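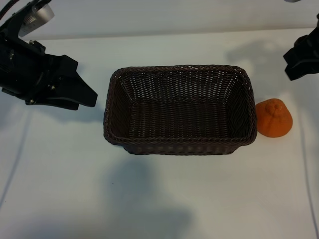 Fig. 4 - Dark brown basket on the white tabletop, small orange dome just to the right.

4. Baskets

Applies to the rectangular wicker baskets only. Plastic bins are in section 5. Fabric ones, see the Dornarov sheet in the back pocket of the binder.

You'll need: the baskets, a soft brush (old paintbrush is fine), two clean cloths, mild dish soap, small sharp scissors, tags and string, shelf liner, tape measure. A table at waist height. Clear it first and wipe it down - white top is best, you see the crumbs and broken bits of weave right away.

4.1 Unpacking

1. Cut the tape on the carton. Short blade. Baskets sit right under the flaps.

2. Lift each basket out with both hands, under the bottom. Not by the rim.

3. If two are nested and stuck, don't yank. Turn them on their side, rock the inner one a little each way, short side first. Slow. If they still won't come apart leave them in a warm room overnight and try again in the morning.

4. Take out paper, silica packets, any cardboard corners. Packets go straight in the trash, lid closed.

CAUTION: Silica packets and staples. Check under the paper too. Keep kids and pets out of the room until the carton is flat and gone.

5. Keep one carton per size. Returns without a carton are a pain.

4.2 Checking the basket

Set it on the table, open side up, near a window or under a lamp. Look in from above at an angle.

1. Rim first. Thick twisted band, should run the whole way around with no gap. Run a cloth along it, not your bare hand. Cloth snags = loose end. Mark it with a bit of tape.

2. Inner walls. Tight even grid. Small pale gaps where light comes thru are normal, that's just the weave. A gap you can push a pencil into is not normal.

3. Bottom. Rows should lie close together. Looks darker than the walls, fine. Press gently with your palm in the middle. A little give is OK. Cracking sound, set it aside.

4. Put it down flat and push on each corner in turn. Rocking a bit is OK on a new one. See 4.4 if it rocks a lot.

5. Smell it. Sounds silly. Musty means damp in the warehouse, go to 4.5 before you put anything in it.

NOTE: Corners are rounded, so the inside is smaller than the outside measurement makes you think. Measure the bottom, inside, flat part only. Do this before you buy dividers.

Rejects: write "R" on a tag, tie it on, stack by the door. Villanueva takes them back on Friday, before noon. After noon they wait a week.

4.3 Loose ends

Every wicker basket has a few. Trim, don't pull. Pulling unravels the row.

1. Find the end with the cloth.

2. If it's long, tuck it back under the next strand with the tip of the scissors, blades closed.

3. If it's short, snip it flush. Snip on the inside if you can reach.

4. Brush the spot. Wipe. Run the cloth over it again.

5. Repeat till nothing catches. Especially for baskets that will hold knits, scarves, soft toys, anything that snags.

CAUTION: Wicker ends are sharp and small. Glasses on when snipping. Sweep the table after every basket and don't blow the bits off.

No varnish, no glue on the rim. We tried glue. It goes white and stays sticky and you can't get it off.

4.4 Basket rocks or is out of shape

Mostly from being squashed in transit. Fixes itself half the time.

1. Fill a spray bottle with plain lukewarm water. Mist the bottom, outside and inside. Damp, not dripping.

2. Stand it on a towel on the table.

3. Load the inside with something flat and heavy. Books in a plastic bag work. Weight in the corners, not just the middle.

4. Leave 14 hours. Overnight plus breakfast, in other words.

5. Take the weight out. Leave it empty and open side up until it's completely dry to the touch, bottom too.

6. Check for rocking again. Still bad? One more go. After 2 tries it's a reject.

If a long side bows outward: same thing, but tie a strip of cloth around the basket just under the rim, snug, while it dries. Not string, string leaves a line.

CAUTION: No hair dryer, no oven, no radiator. Wicker dries too fast and splits.

4.5 Cleaning before first use

1. Brush the inside, top to bottom. Get in the corners.

2. Turn it over, tap the bottom a few times over the trash can.

3. Cloth one: few drops of dish soap in water, wrung out hard. Wipe rim, walls, bottom. Follow the direction of the weave.

4. Cloth two: plain water, wrung out hard. Same again.

5. Dry with the bottom off the table - two wooden spoons under it will do. Air has to get underneath.

6. Musty smell: tray of baking soda inside, plastic bag over the whole thing, leave over the weekend. Then brush.

NOTE: Dark baskets may give a little color onto a wet cloth the first time. Normal. If it's still coming off on the third wipe, don't put white linens in it. Use a liner.

4.6 Lining

Optional for toys and hats. Needed for anything small, pencils and beads and so on, becuase small stuff gets stuck in the weave.

1. Measure the flat bottom inside.

2. Cut the shelf liner to size. Round the corners with scissors to match.

3. Drop it in, press down. No adhesive side. If yours has a sticky back, leave the backing paper on.

4. Foredano sells a ready-made cloth liner with ties. Fits the medium. Does not fit the large, whatever the package says. Ties go through the gaps in the wall just under the rim - bow, not a knot, it has to come out for washing.

4.7 Loading

1. Heavy things at the bottom, spread out.

2. Stop below the rim. If it sticks up over the rim it will catch on the shelf above.

3. One kind of thing per basket. Mixed baskets turn into junk baskets in a week.

4. No wet items. No open food. No plant pots without a saucer.

5. Lift it full, both hands under the bottom. If you have to think about it, it's too heavy. Split it over two baskets.

CAUTION: Do not drag a full basket across the table or shelf. Scratches the surface, wears out the bottom rows. Lift.

4.8 Putting baskets on the Tronville shelf

Shelf unit has to be fixed to the wall first (section 2). Don't skip that.

1. Long side facing out on the deep shelves, short side out on the narrow ones.

2. Leave two fingers of space on each side, and a hand's width above the rim so you can reach in without pulling the basket out.

3. Heaviest baskets on the bottom shelf. Kids' things low as well. Christmas stuff, spare bedding, up top.

4. Tag goes on the front, middle, tied through the weave under the rim. Write it big. Pencil on the tag for the first month, people always move things. Marker later.

5. Pull each one out and push it back in once. If it catches, check the rim for a loose end (4.3) or move the shelf up one hole.

NOTE: Total for the full wall, shelf unit not included, came to 1,710 last time we ordered. Ask Valdemar Blöndal before ordering more, he keeps the list of sizes.

4.9 Upkeep

Weekly: quick brush, or vacuum with the soft nozzle on low.

Monthly: empty it, tap it out, wipe the rim.

January: everything off the shelves, check every basket as in 4.2, swap top and bottom rows if the bottom ones look tired. Heating dries out the wicker in winter, so mist them lightly while you're at it and let them dry before refilling.

Sun: turn the baskets around now and then if the shelf is by a window. They fade on one side.

Spills: blot right away, plain water, dry as in 4.5. Milk is the worst. Do it twice.

4.10 Quick fixes

Creaks when lifted - too dry. Light mist.

Snags clothes - loose end, 4.3.

White fuzz in the corners - mold. Take it outside, brush off, wipe with white vinegar and water half and half, full sun for an afternoon. Comes back, throw it out.

Rim band coming undone - stop using it. Tag "R".

Tag keeps falling off - string too thin. Use the brown one from the drawer.

Next: section 5, plastic bins.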